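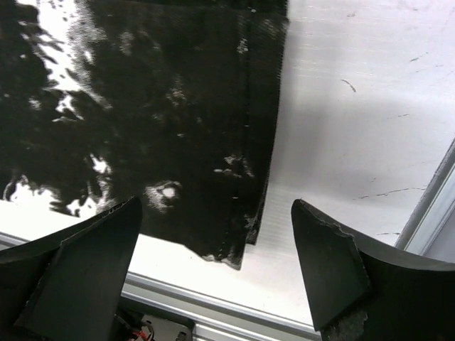
Folding and Storing Printed Fabric: Frequently Asked Questions

Benstead Cloth Room, care and handling pages
Maintained by Geum-ok Han. Technical review by Jarmo Jääskeläinen.

These answers cover hemmed cloths and cut lengths up to tablecloth size. Upholstery weights are covered on a separate page.

GENERAL

What surface should I fold on?

A flat, smooth, light-colored table. Dark prints are easier to line up on white, and lint shows before it gets folded in. Wipe the surface with a barely damp cloth and let it dry completely. Remove pins and clips.

Should a cloth be ironed before folding?

Only if it has set creases. Loose crumpling comes out when the cloth is shaken and smoothed by hand. If you do iron, check the care label for the setting and let the cloth cool flat before folding. Folding it warm presses the fold line in.

How do I find the edges on a crumpled cloth?

Look for a hem. Pick up any part of it, then run the hem between finger and thumb until you reach a corner. Hold that corner and follow the same hem to the next one. With two neighboring corners in hand, lift the cloth clear of the table and let the rest drop. Lay it down from the far edge toward you.

Unhemmed lengths are handled the same way, using the selvage. If there is no selvage, lay the cloth out first and square it by eye.

DARK AND PATTERNED CLOTH

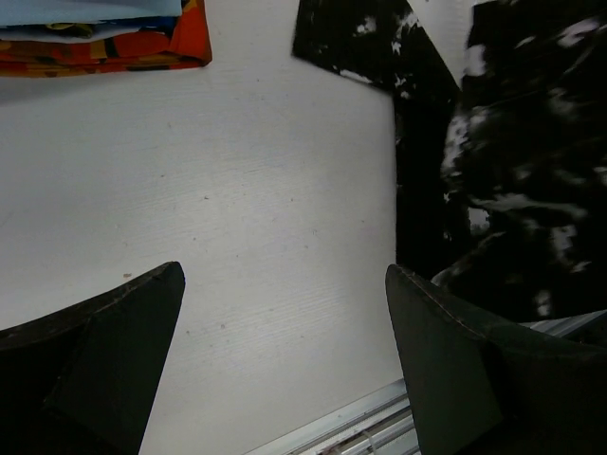
How do I line up a cloth with an irregular black and white pattern?

Use the hems and ignore the print. Blotched and mottled patterns have no repeat that the eye can follow, and a white patch close to the edge is easily read as the edge itself. Bring hem to hem, check both corners with your fingertips, then smooth from the fold outward.

Which side goes out?

Printed side in for storage longer than a season, printed side out for anything in regular use. Whichever you choose, keep it the same through the whole stack.

Can dark cloth be stored against pale cloth?

After it has been washed and tested for color transfer, yes. To test, press a damp white cotton scrap on an inside hem for two minutes. If the scrap picks up color, wash the cloth alone and test again. Until it passes, put undyed tissue between it and a light blue or other pale neighbor. Bright oranges and reds get the same test.

FOLDS AND STACKS

What is the standard fold?

Fold in half lengthwise, hem to hem. Fold in half again in the same direction. Fold the strip in thirds from the short ends. Place it on the stack with the folded edge facing front.

Vilmos Vörös prefers quarters to thirds for thin cloth. Both are accepted at Benstead, but do not mix them in one stack, as the widths will differ.

Why does my stack lean?

The hems are all on one side. A hem is several layers thick, and the difference adds up with each cloth. Turn every other cloth end for end, keeping a folded edge at the front.

My folded edges come out rounded. Is this a fault?

No. A rounded edge is normal on soft cloth and puts less strain on the fibers than a pressed one. Do not flatten it with a weight.

How often should stored cloth be refolded?

Once a year. Ours is done in October. Move each fold line a hand's width from its old position.

HEMS AND THREADS

What should I do about loose threads?

Do not pull them. Lay the hem flat and look at where the thread starts. A cut end left over from sewing can be trimmed close to the cloth with small scissors. A thread that belongs to the seam should be drawn to the back with a needle and knotted. 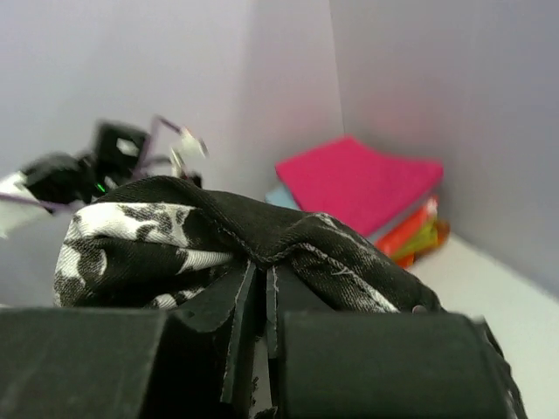
If several stitches in a row have opened, set the cloth aside for repair before it is washed again. An open hem frays quickly in the machine, and the repair then takes up more cloth.

What thread color is used for repairs?

Match the existing stitching, even where it contrasts with the print. White stitching on black cloth is repaired in white.

RECORDS

Does every piece need a label?

Pieces on the Benstead register do. The register lists 2,781 pieces, of which 403 are printed. Labels are cotton tape, basted to the back hem at one corner. Questions about numbering go to Lorraine Whitlock.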